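The pantry shelf came down in February, and everything that was on it has been living in boxes on the floor. The bracket on the left side had been pulling out of the wall for a while. I put up a new one with longer screws and then decided that if the food was already off the shelf, I might as well sort out what it was stored in.

I had a lot of tubs. Most of them came from the Bramix outlet over the years, a few at a time, and they don't match. Some are square, some are round, and the lids don't go from one to another even when they look like they should. I washed all of them on a Tuesday night and let them dry on a towel until morning.

Sorting them took longer than washing them. I made one pile for tubs with a lid that fit and one for tubs without. Then I had 15 lids left over that didn't belong to anything. I tried each one on each tub, which was a waste of an hour, and put the extras in the recycling.

The dry goods went like this:

- Flour and sugar in the big square ones, because a measuring cup fits through the opening
- Rice and lentils in the tall ones
- Oats in whatever was left, since we go through a bag quickly
- Tea and coffee in the old tins, same as before

I bought one new set, the Elus stackable kind, for $174. That's more than I wanted to spend. They seal well, but the corners are hard to dry, and the labels that came with them peel off if your hands are damp. I went back to masking tape and a marker. I write what it is on the front and the month I opened it on the bottom.

The new shelf is a little deeper than the old one, so the small jars kept getting lost behind the big tubs. I put in a step made from a leftover piece of board from the Tralldale lumber yard. It lifts the back row by 3 inches, and now I can read the tape on all of it.

Large round tubs are still the problem. They hold a lot and they're light, but they take up more shelf than they're worth, and they roll if you set them down on their side. I like a clear one for pasta and cereal because I can tell when it's getting low. Two of them side by side leave a gap in the middle that's no use for anything except maybe a spice jar.

For now the big clear ones are going on the bottom shelf with the potatoes. If that doesn't work I'll move them to the laundry room and use them for clothespins and rags. The next job is the cabinet over the stove, where the baking pans are, and I haven't opened that one all the way in a long time.
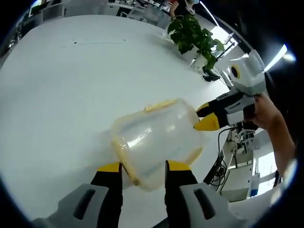 I'll probably start on it once the potatoes are settled. I need to pick up another roll of masking tape first, and a marker that doesn't smear.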